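Subject: Re: [cell-upkeep] Bin moves during long runs
Date: 3/19/24

On the Trumby cell, Melina Dimitriou wrote:
> Our bin walks on the table after a few hours and then the
> picks near the wall go wrong. Do you screw yours down?

Hello Melina,

We do not screw it. At the Melmont bench we use orange-tipped spring clamps at the back corners, and I check them every 60 picks. The bin must sit flat before you clamp.

More important for us were the cables. Give the loop enough length for the full wrist turn, and look at the thin black wires going to the gripper, they wear first. I changed ours in August and again 3 weeks ago.
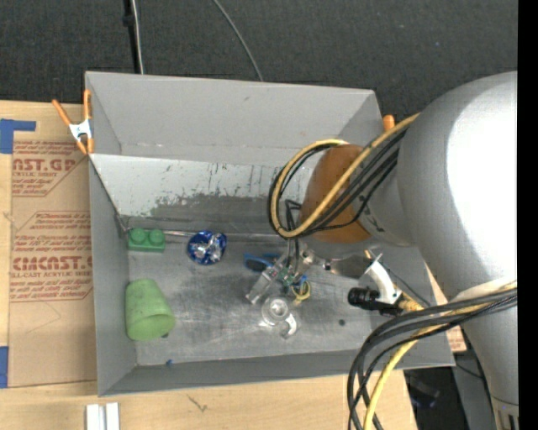 Espinoza answered me off the list that clamps alone are not enough, and that he also puts a rubber mat under the bin. I did not try it. My worry is that the mat changes the floor height, so you would have to teach it again.

The paint on the sloped panel is also going away in the lower part. I will repaint it in a matte colour when the spare bin arrives.

Regards,
Trilari bench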